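How to Score Your First Cricket Match

So your club has handed you the scorebook. Great! Scoring is the best seat at the ground, and you can learn enough to get through a full innings in one afternoon. I picked it up at Westatstead last May and I've been hooked ever since.

What you need

A scorebook, two pencils, an eraser and a clear view of both umpires. Sit beside the other team's scorer if you can. You'll be checking totals with each other all day.

Before the first ball

Write in the batting order, but only the two openers in ink. Captains change their minds! Note who won the toss and which end the first bowler is using.

Marking each ball

Every ball gets one mark in the bowler's box. A dot means no run. A number means runs off the bat. A wide is a plus sign and a no-ball is a circle, and neither one counts toward the six balls of the over. A wicket the bowler gets credit for is a W — run outs don't go against the bowler's name, so leave that ball as a dot if no runs were completed.

Now copy the same ball to the batter's line, and cross the runs off the running total at the bottom. Bowler, batter, total. Say it out loud until it sticks. Wides go in the extras and skip the batter's line completely.

When an umpire signals, raise your hand or wave a white card so they know you saw it. They should wait for you.

At the end of the over

Add up the over and write the team score beside it. If no runs came off the bat and there were no wides or no-balls, join the six dots into an M. That's a maiden, and drawing one is more fun than it should be.

Khang Tô, who taught me, checks both books after every over. In our game against Trirncombe we were one run apart at 46 and found it in seconds: a leg bye I'd given to the batter.

Lunch

Finish your totals before you get up, then go eat. The food at Trirncombe is superb.
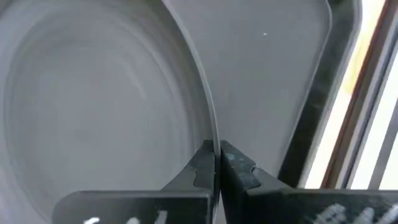

Save a plate for the scorers!

Closing the book

Batters' runs plus extras must equal the team total. Bowlers' runs plus byes, leg byes and any penalty runs must equal it too. If they don't match, look at the byes first, then go back over by over. Once both books agree, sign yours and swap for the other scorer's signature.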